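Shopping for the Small Stuff: Tips for Stocking a Home Workshop Without Making Ten Trips

I have spent more of my life than I care to add up walking back into a hardware store I left twenty minutes earlier. You know how it goes. You buy the faucet, you drive home, you lie down under the sink with the flashlight in your teeth, and then you find out that the supply line is a size bigger than the one in the box. Back in the car you go, with your wet sleeves, and by the time you've found parking again the whole morning has gotten away from you.

These are the habits that have cut my trips down. Some I learned from my mother, who ran a very tight kitchen drawer, and some I learned the expensive way.

Take the old part with you

If a thing has worn out, put it in a sandwich bag and carry it into the store. A washer in your hand beats any measurement you took lying on your back. If it's too big to carry or you can't take it off without flooding the bathroom, take pictures of it with a tape measure held up next to it, and one more picture of whatever it screws into. I keep a handful of those bags in the glove compartment, along with a pencil, because the pen in there is always dried up.

Shop the back wall first

Most hardware stores put the seasonal things up front, the bird feeders and the folding chairs and (come December) the extension cords shaped like candy canes. I love all of it and I have bought most of it. But if I go straight to the back wall, where the plumbing fittings and the loose bolts live, I get what I came for while I still remember what it was. Then I let myself wander up to the front with whatever money is left. The old store in Altdale had its fasteners right by the register, and I think they must have sold more of them that way, but it closed and the new one in Hallton does it like everybody else.

Buy the loose ones when you can

If your store still has the little drawers of screws sold singly, use them! A bag of 60 wood screws looks like a bargain until you need two of them and the other 58 roll around in a coffee can for the rest of your life. For anything odd (a metric bolt for a bed frame, a brass screw to match an old hinge) buy what the job needs and 2 extra, one to drop and one to strip. For the plain sizes you use all the time, go ahead and get the box, and write the size on the lid in marker before you put it on the shelf.

Keep a list where the work happens

I used to keep my shopping list on the refrigerator, which was fine for eggs and hopeless for sandpaper. Now there's a clipboard on a nail over the workbench. When I open the last tube of wood glue, I write down wood glue, right then, with sticky fingers. Before I head out I take a photo of the clipboard and leave the paper where it is. Cross things off when you put them on the shelf and wait until then, even if you're tempted to do it in the parking lot. I've crossed off a tube of caulk that rode home with somebody else's groceries.

The five-dollar shelf

Every workshop and every kitchen ought to have one shelf of the cheap things that stop a job dead when they're missing. Mine has painter's tape, a roll of plumber's tape, AA batteries, a tube of super glue, picture wire, felt pads for chair legs, a spare furnace filter and a box of the bulbs that fit the hall light. Super glue I buy in the tiny single-use tubes, which cost more per drop and are still cheaper than the big one that hardens up after you've used it once. When I take the last of anything off that shelf, it goes on the clipboard ahead of everything else.

Returns, and the envelope

I keep an envelope for receipts tacked up beside the clipboard, and I clear it out whenever it gets too fat to close. Leave the tags on and the plastic uncut until you've held the part up to where it's going. The clerk at Hallton will take nearly anything back if it's clean and the package is whole, and will look at you very sadly otherwise. Paint is the big exception. Once they've tinted it, it's yours, so buy the sample pot first and put a good big patch of it on the wall by the window.
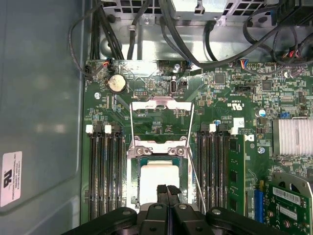
Buying parts for anything with a plug on it deserves a longer conversation than buying screws, and I'd tell you to do your homework at the kitchen table before you set foot in a shop or fill up a cart online. Appliances have a model number on a plate somewhere, usually in the most awkward spot the maker could think of. On a dishwasher look at the edge of the door, and on a dryer look inside the door opening. Computers have their labels too, and they can be tucked inside as well as out, like the white sticker on the gray panel next to that green motherboard, with Foxconn International Inc on it and lines of print so small I'd want my good glasses. Copy down every line, letters and dashes included, and let the person at the parts counter decide which one matters. Unplug first, of course, and take your picture in decent daylight.

Ordering online

I do order some things, mainly drawer slides and the odd hinge. Read the measurements at the bottom of the listing and skip the photographs, since a cabinet knob can look as big as a grapefruit on a screen. One site I use turned up 3,755 results when I typed in "drawer pull," and I gave up and drove to Holtport. If you do go that route, filter by the distance between the screw holes before anything else. Measure from the center of one hole to the center of the other, write it down in inches and in millimeters, and your choices shrink to something you can get through over a cup of coffee.

Go early if you need help

The best time to ask a question in a hardware store is right after the doors open, by 7:30 in the morning if yours keeps contractor's hours. The people who know things are at the counter, they've had their coffee, and the line hasn't built up yet. Bring your sandwich bag and your photos. And if they ask what you're trying to do, tell them the whole job, even the part you're embarrassed about. I went in once for a longer bolt and came out with a shorter bracket, and that gate has hung straight ever since.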